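About Gakska

2 min read

We book bands into rooms. The main one is our own, the Erkham, which holds 300 standing and feels full at half that. We also put shows into the Prikedton theater when an act needs seats.

Most venue pages will tell you the place is legendary. We doubt it, and we'd doubt it about ours too. The Erkham was a carpet showroom. The sound is good at the front, fair at the bar and poor under the balcony, whatever the last sound company promised us.

What we book

Mostly original acts, plus a few tribute nights. We used to be snobs about tributes. Then we looked at which nights paid the rent in December. We still turn down most of the ones that write to us, usually after hearing the singer.

We don't use the words "intimate" or "unmissable" in listings. If a show is selling slowly, the listing won't say "last few tickets."

Fees

The price on the poster is the price you pay. We tried a ticketing firm that added a service charge, a handling charge and something called a facility charge – we own the facility and never saw a cent of it. Barrios handles our sales now and takes its cut from our side.

Acts get a copy of the door count on the night. If we guaranteed you money, you get it even when 50 people turn up.

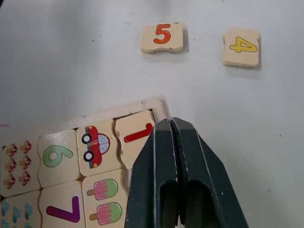

Playing here

Send three songs and a live clip shot on a phone. Skip the press quotes and the follower count. One band told us they had 1333 fans in town, and we remember that Tuesday well. We answer every email, though it can take a month, and the answer is usually no.

Box office opens an hour before doors. Under 18s need an adult with them.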